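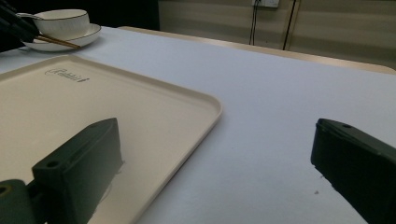
The Quiet Engineering of the Serving Tray

A tray is judged by two things: what it carries and what it does when it is put down. Most buyers think only of the first. The second decides whether a tray stays on the table through a meal or gets moved to the counter after five minutes.

The usual table setting for one has changed little in decades. There is a cup, a saucer, something to eat with, and a flat surface that brings them together. A rounded off-white tray with a slightly raised lip can serve as that surface, and it can also stand empty next to a gold-rimmed cup and saucer without looking like leftover equipment. Plain trays do this better than patterned ones. A printed pattern competes with the china, and a gold rim is easily lost against it.

Elberg, a tableware workshop that has made trays for 16 years, treats the lip as the main design problem. A high lip holds spills but catches the wrist when a cup is lifted. A low lip is comfortable and holds very little. The workshop tested its current profile with 200 ml of water poured onto a level tray and left to settle. The lip it chose kept the water in, with no allowance for a person walking. For carrying, the workshop still advises a cloth under the cup.

Corners are a separate question. A square corner gives slightly more usable area, but it collects crumbs and chips first when the tray is knocked against a door frame. A rounded corner wipes clean in one pass. The cost is storage - rounded trays slide more when stacked on edge, and a rack with narrow slots is worth having.

Finish matters more than color. A gloss surface shows every scratch from the foot of a saucer. A matte surface hides them but holds tea stains longer, particularly in pale shades. Skulleo, which supplies cafes, recommends baking soda and a damp cloth, left for 37 minutes and rinsed. Abrasive pads will polish the matte away in patches, and the patches do not come back.

Weight is often left off the label. The large Ostrowski tray comes in at 842 grams, heavy for one hand once a full pot is added. It suits a sideboard. For breakfast in another room, a smaller tray is the better purchase.

White on white is the most forgiving arrangement for a small table. A white cup with a thin gold edge needs no other decoration, and brown or gold-toned chopsticks laid across the saucer pick up the rim. Hand washing is the safe course for gilded china. Metallic trim should stay out of the microwave in any case.

Chopsticks on a saucer do tend to roll. Shafts with squared upper ends hold their position, and round ones need a rest or a folded napkin. Storneson added a low rest to its saucer sets in January, sold separately for owners of the older version.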